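Section 4: Working at the two-arm kitchen bench

This section is for kitchen staff at the Skamthorpe site whose shift includes the automated bench. It covers the start of the shift, laying out the bench, working while the arms are moving, and handing over at the end. Section 3 deals with installation and is for the Drallis engineers only. If you are not named on the bench rota, please do not use these steps.

4.1 What changes on your shift

The arms take over the repeated lifting and placing at the bench. You still choose the food, check it, season it and decide when it is fit to serve. You also remain responsible for hygiene in the area.

In practice there is less standing in one spot and more checking. Under the old rota one person stayed at the steaming station for the whole of service. Under the new one, the bench operator looks after the bench and also covers cold preparation. The operator's hours and grade are the same as before. Questions about the rota go to Izzati Tarigan in the kitchen office, and questions about the equipment go to Shinji Shimada at Drallis.

Note: Time spent on bench training is paid and counts as part of your shift. Do not come in early for it unless the kitchen office has asked you to.

4.2 Before you start

1. Sign in on the bench sheet and read the last entry. If the previous operator has left a fault open, stop and speak to the shift lead.

2. Take off lanyards, bracelets and loose scarves. Tie back long hair and roll sleeves to the elbow.

3. Check that both arms are in the rest position and that the Trukon panel shows HOLD.

4. Press the stop button once, confirm that the panel shows STOPPED, then release it by turning it clockwise. This test must be done at every shift start, including after a break of more than 36 minutes.

5. Wipe the table covering and smooth it towards the back edge. Small folds behind the working area can be left. A fold under a pot or an appliance must be flattened before you go on.

CAUTION: Do not pull on any cable to straighten it. If a cable is lying on the working surface, leave the panel on HOLD and call the shift lead.

4.3 Laying out the bench

1. Select the menu card on the Trukon panel. The panel shows which items are needed and the order they go in, left to right.

2. Put each item down flat, with a clear hand's width on every side. The grippers need this space to come down beside an item without touching the next one.

3. Seat lids fully. A lid that sits at an angle will be refused and the arms will return to rest.

4. Turn the control panel of any electrical appliance so that you can read it from the front of the bench.

5. Keep cloths, spoons, phones and paperwork off the table. The Wibisono stand beside the bench has a shelf for them.

6. Step back behind the floor line and press CHECK. Wait for the panel to list the items it has found. If the list is wrong, move the item concerned and press CHECK again. After 3 failed checks, go to manual working (4.5).

Note: The check finds items and their positions. It cannot tell whether food is cooked, spoiled or past its date. That remains your job on every batch.

4.4 While the arms are moving

1. Stay behind the floor line. You can see everything you need from there.

2. To reach in for any reason, press HOLD first and wait until both arms have stopped. One arm may finish its movement after the other.

3. After reaching in, step back, press CHECK, then press RESUME.

4. Probe every batch by hand before it leaves the bench and write the temperature on the batch sheet.

CAUTION: A stopped arm may still be holding something. Never put your hand under a gripper to take an item from it. Use RELEASE on the panel with the item resting on the table.

CAUTION: Lids, pots and steamers may be hot whether or not the arms are working. Wear oven gloves as you would at any other station.

During the first weeks some operators found themselves waiting at the bench between batches. You do not have to. If the bench needs you the panel will sound, and the tone can be heard in cold preparation and in the wash-up area.

4.5 Going back to manual working

Any operator may take the bench out of automatic working at any time, without asking first. Press the stop button, write the time on the bench sheet and carry on by hand. The shift lead will bring in a second person if service is busy. Stops are logged to help Drallis find faults and are not used in staff reviews. This was agreed with staff before the trial began in October.

4.6 Handing over

1. Press HOLD, then PARK, and wait for both arms to reach rest.

2. Switch off the appliances at the wall and let them cool before cleaning.

3. Fill in the bench sheet: batches done, stops, anything spilt, anything that behaved oddly.

4. Walk the next operator through open items in person.

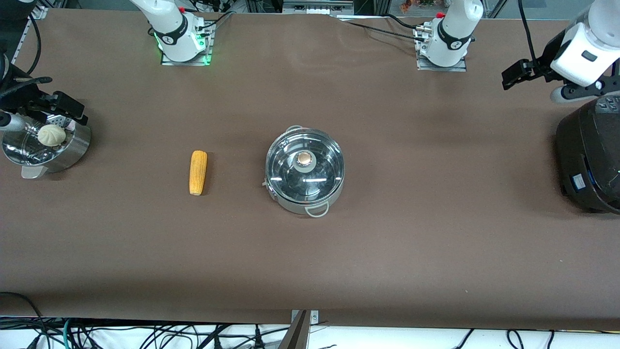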